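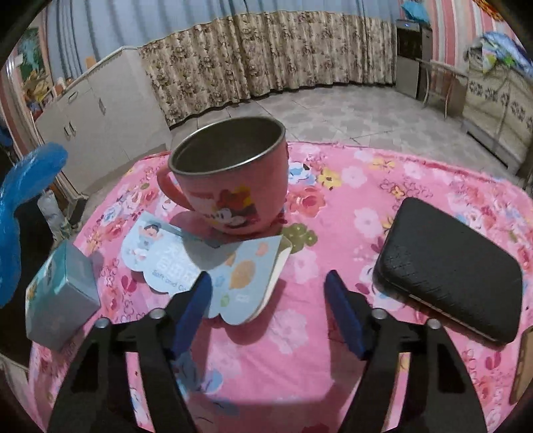 4. Setting the table for story time

Before you start – cloth on first, pulled flat. No creases under the mug.

4.1 Put the mug towards the far side, handle turned out to the left. Leave it empty for now.
4.2 Soft booklet goes in front of it. Open it a bit so both wings show.
4.3 Black case to the right, lid shut. Small box on the left.
4.4 Check nothing hangs over the edge. Then call the children.

Note: Lurnon cloths, wipe only. Dont soak. Full care list on page 19.

CAUTION
Metal-lined mugs – not in the microwave, ever.
Warm drinks only, and move the booklet frist.

Missing a piece? Ring Vekov spares, Prorkbridge, ext. 421. Mornings are best.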